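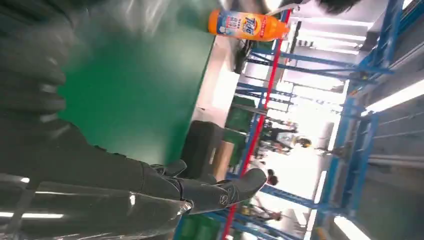 When I moved to Costton in April, I read 24 rental advertisements before I called one landlord. Almost all of them told me about the view and the quiet street. Only two told me where I would wash my clothes. For me this is a strange order of importance. I look at the view for maybe one minute in the morning, but a bottle of detergent, like the orange Tide one with the small Chinese text on its label, is with me every week of the year. I think an apartment advertisement should be required to say a few plain things, and laundry is the first of them.

My neighbor Miroslava Kovalchuk pays 900 dollars a month in the Wullmont building. The advertisement said "all conveniences." After she signed, she learned that the washing machines are in another building, across the parking lot, and that they close in the evening. 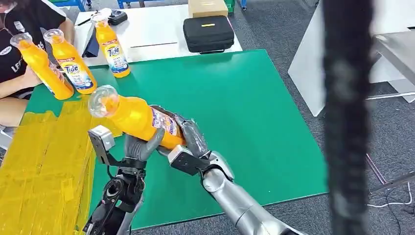 Landlords answer that a tenant can always ask. Yes, I can ask, but I must first know what to ask, and a person who is new in the country does not know it. In my old city every apartment had its own washing machine, so the question did not come to my mind. I also did not think about where to keep things. A detergent bottle like this one, yellow-orange with a clear plastic cap, needs a shelf, and if the laundry is far away, it needs two hands and a good coat in winter. 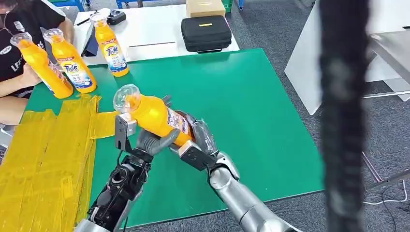 Tide bottle with a clear cap, held over a green mat.

Bradley Lambert, who manages the Holovko apartments, told me that long advertisements are not read. Maybe he is right. But his own advertisement has four lines about the sunset. One of these lines could say: "Laundry in basement, 2 machines, paid by card."

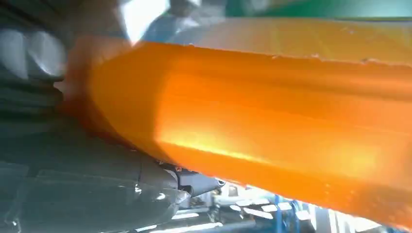 Orange, with a few pale specks along the top edge.

I would add the heating cost to this list too. My first bill was 80 dollars more than I had planned, and I would have taken a smaller place if the advertisement had told me.

Posted in: Renting & Moving, Opinion
6/1/24 | By Tín Quách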